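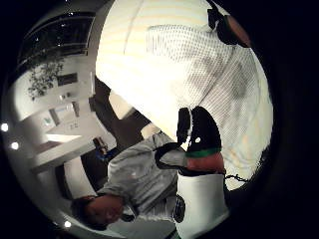

How do you get yellow marks out of white mesh without wrecking it?

Use lukewarm water, a little dish soap and a soft brush, and go slowly. Most of the damage I've done to mesh over the years came from being in a hurry and scrubbing like I was doing a grill.

I have a thing for white mesh, which is a silly thing to have in a house where people cook and sit down in everything. The fine grid looks so crisp when it's new! Then one evening you've got the lights on, it's black outside the windows, and suddenly every faint yellowish streak is staring right at you. Daylight is kinder. I do my checking at night now with the lamps on, and my washing in the morning.

First, vacuum. I skipped this for ages and all I did was make mud. Use the brush attachment on low, and go over it in both directions so you pick up the dust sitting in the holes. If the mesh is loose enough to get pulled into the nozzle, hold the nozzle just off the surface (an old pair of tights over the end works too, with a rubber band).

Then try a hidden spot. Underneath, round the back, wherever. Let it dry all the way before you decide anything, as wet mesh always looks a bit gray and you'll panic for no reason.

My mix is two cups of lukewarm water and a small squirt of clear dish soap. Clear, please. I used a bright green one once and spent the rest of February looking at a minty patch. Whisk it up and use mostly the foam. Dab it on with a soft brush, work in little circles, and blot with a white towel as you go. If you can get a hand behind the mesh, hold a second towel there so the dirty water has somewhere to go.

For streaks that are still hanging on, stir 2 tablespoons of baking soda into a splash of water and pat that over them. I set the timer for 19 minutes (my friend Nadhirah Harahap swears by that number and I've never dared change it), then wipe it away with a damp cloth. You may need to wipe more than you think. Baking soda loves to hide in a grid, and it dries into white crumbs that end up all over your sleeves.

Bleach I leave in the cupboard. I tried it on an old mesh hamper and it came out yellower than it went in, plus the edge went stiff.

Drying matters more than I used to believe. Blot the extra water out, then open a window or point a fan at it. If you leave a wet patch to dry alone in the middle, you can get a tide line around it, so I dampen the whole panel up to the nearest seam and let it all dry together. Mine takes nearly two hours with the fan going.

One more, from Pascual Gallardo down the street: a clean, dry makeup brush for the seams and corners. He does his once a week. I do mine when company's coming, and it still gets the fluff out fine.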